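Can a seaside lido really earn its keep in the cold months?

March 18, 2021

Uvcombe has been promised a good many things over the years. There was the cable car, which got as far as a leaflet. There was the sand sculpture park, which lasted one wet August. So when the people behind Vistasmont announced a winter festival of light for the old lido, to open later this year, I went along to meet its director with my eyebrows already raised.

Sveva Sartori has clearly had this conversation before. She pours the coffee, pushes the biscuits over and waits.

"Go on," she says. "Ask me about the cable car."

I do. She laughs, but not for long. "That had nothing to do with us. I'd never even been to Uvcombe then. But people bring it up in every meeting, so I've stopped being surprised. They've been let down and they're entitled to be grumpy."

The plan, as set out in the announcement, is for 46 nights of lanterns, music and hot food around the drained pool, with a covered stage at the shallow end and a walking trail along the lower promenade. The organisers are hoping for 2,000 visitors on a busy Saturday. I tell her I have stood on that promenade on a Saturday in winter and counted more gulls than people.
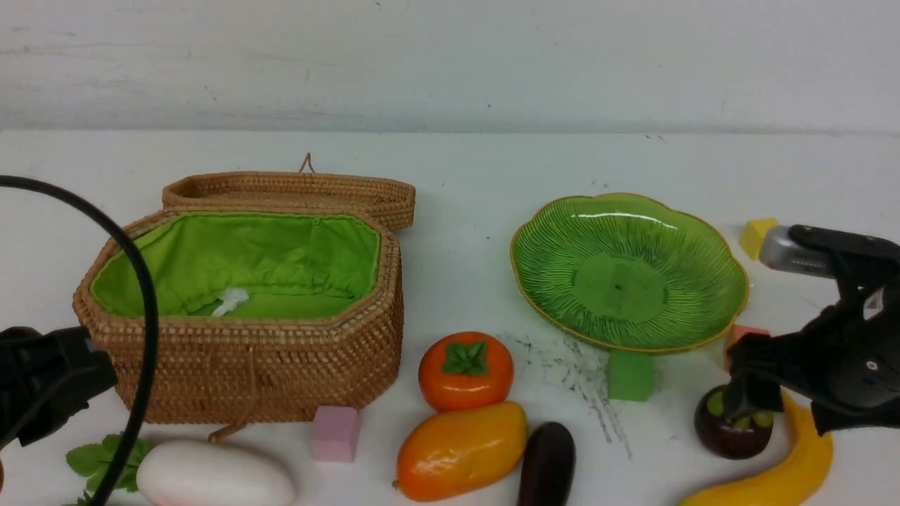 "You're describing a place with nothing on," she says. "Of course it's quiet. The kiosks are shut, the toilets are locked and the last bus goes before tea. I'd stay at home too."

It's a fair answer, although it rather depends on the toilets being open and the bus running later. Has anyone agreed to either of those things? The toilets, yes, she says. The bus company is "having a think". She admits that without an evening service the whole thing leans on people driving in, and the car park behind the lido has 152 fewer spaces than it had before the sea wall was rebuilt.

So where do they all park? "There's the school field, if the school says yes. We've asked. We haven't had a no."

I point out that this is different from a yes. She writes something in her notebook, and I'd love to know what.

The lanterns themselves will come from Leka, a workshop that makes large illuminated figures for outdoor events. Sartori has drawings of them on her laptop: herring, a lifeboat, a very big crab. They look good. Drawings usually do. I ask how a paper crab copes with a south-westerly coming straight off the water.

"It isn't paper, it's coated fabric on a steel frame, and it gets pinned to the ground," she says. "If the wind's too strong we close for the night. I'm not going to pretend otherwise. We've allowed for losing seven nights."

Seven seems hopeful to me. Anyone who lived here through last winter would have doubled it, and I say so. She says the figure came from weather records and that she'd sooner trust those than somebody's memory of a bad January. I still think she should ask the man who rents out the deckchairs.

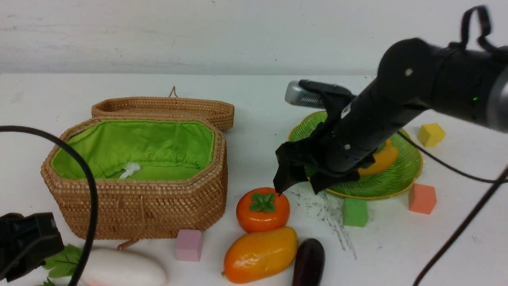

Then there is the price. Tickets haven't been fixed, and she won't be drawn on a number, but she does say there will be a cheaper rate for people with an Uvcombe postcode and free entry for under-fives. How much cheaper? "Enough that you'd notice." Would it be cheap enough for a family of five to come more than once? She thinks about that one for a while.

"Probably once, and then the grandparents take them again," she says. "I'd like to say they'll be here every week. They won't. We need visitors from outside, and I don't think that's a dirty word."

It isn't, but it is a sore point. A petition against the festival has collected 1,552 signatures, most of the complaints being about noise, traffic and the loss of the lido terrace to morning walkers. Sartori has read the comments, all of them, over two evenings. Some made her cross. One, from a woman who swims off the slipway all year round, made her change the plans: the slipway will now stay open until mid-afternoon every day, with the festival gates moved back to allow for it.

"She was right and we'd missed it," she says. "I rang her up to tell her. She was a bit short with me, to be fair."
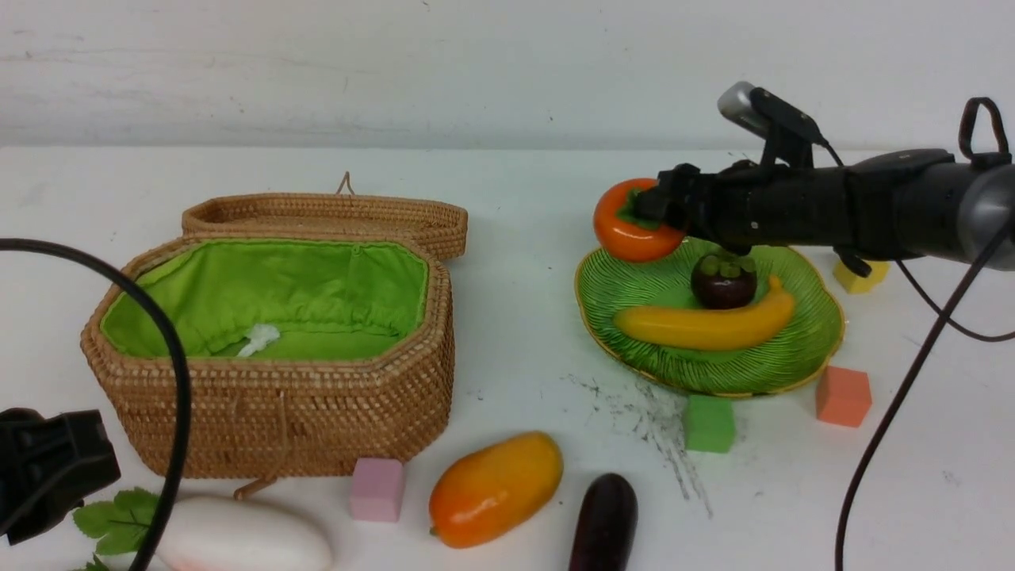 On noise she gives less ground. The music will stop at nine, the speakers will face the sea, and there will be a phone number for residents to ring. I ask who answers it. "Me, to begin with." And after the first week? "Let's see how the first week goes."

The sound and lighting contract has gone to Sostach, which has also offered to take on school leavers from the town for the season. I have heard that sort of offer before as well, and it has a way of shrinking to two lads in hi-vis jackets pointing at a car park. Sartori says the jobs will be paid, will include training and will be advertised in the town before anywhere else. She won't say how many there will be. She'd be happy, she says, for me to come back and ask again when the adverts go up. I've made a note to do so.

What about the pool? This is the question I was sent with by at least three neighbours. The lido hasn't held water for years, and plenty of people suspect that once there's a stage at the shallow end it never will again.

"Everything we put in comes out," she says. "It's in the agreement. The stage is bolted together, it doesn't touch the tiles, and we pay for any damage. If someone finds the money to fill the pool, we'll go round it."

Could I see the agreement? She says it isn't hers to hand over, and that I should try the council. I have now tried the council, which says a copy will be published "in due course".

We finish up by walking down to look at the site. The gate is rusted shut, so we look at it through the railings. She points out where the lanterns would go and where you'd queue for your chips, and for a minute or so I can nearly picture it. Then it starts to rain, sideways, and we go back up the hill.

"It'll be covered," she says. "The queue, I mean. Most of it."
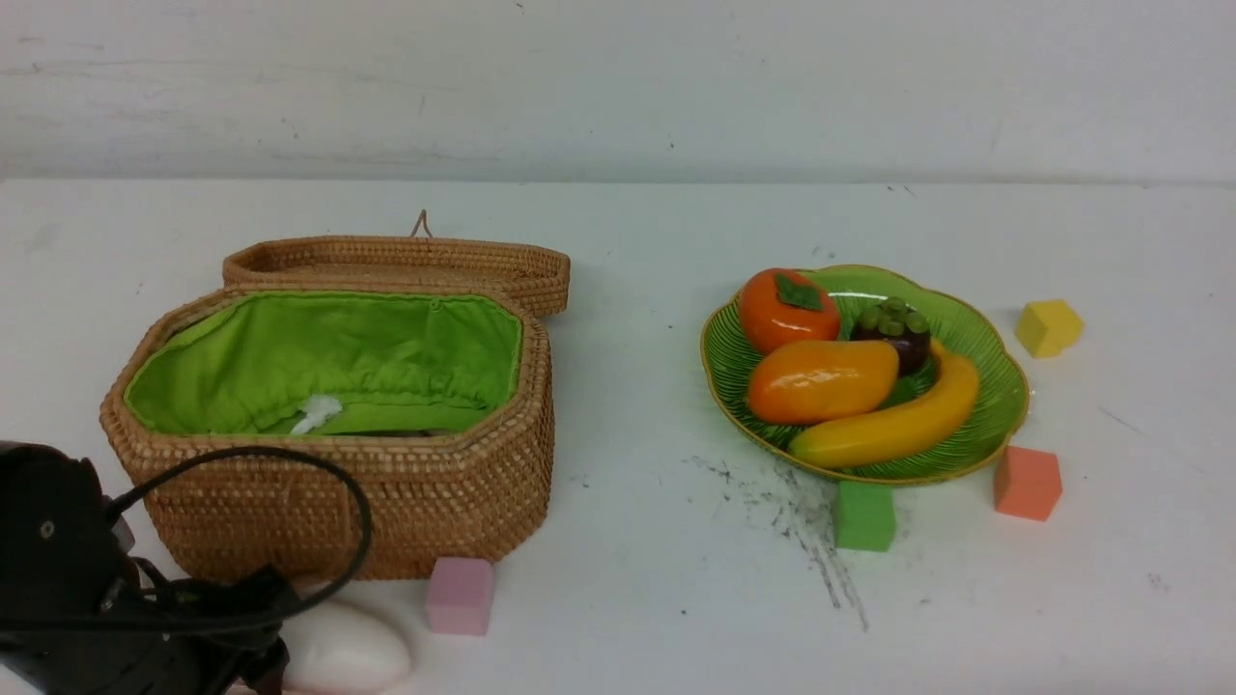 Lidded basket with a bright green lining

Residents can send their views on the festival plans in writing or leave them at the library desk. A public meeting will be held once the school has replied about the field.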